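Pratico moved its reference collection into the old Breria print works over a single summer, and the building still shows it. The crane rail runs the length of the upper reading room. Shelving for the bound journals stops short of it by 26 inches, a clearance the fire code set and the architects would have liked to reduce.

The ground floor is given over to group work. It has 76 seats, eight bookable rooms and a help desk that closes at 8 p.m. Power comes up through floor boxes – the slab was too thick to chase – and each box serves four seats. Wireless coverage was surveyed twice, before and after the books went in, as full shelves absorb more signal than empty ones. 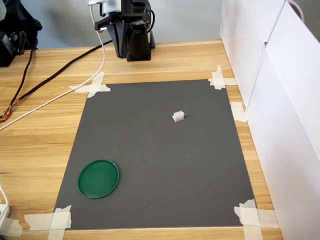

According to Đức Cao, the second survey should have been the only one. The first put three access points behind what became the map cabinets, and all three had to be rehung in April.

Noise was the harder problem. Brick and glass gave the upper room a long echo, and felt baffles by Skitus now hang between the trusses. Uyên Ông measured the room at full occupancy and recommended a further row along the north wall, where the silent desks are.

The baffles are on order. Stack lighting will be replaced at the same time, with 800 fittings on motion sensors.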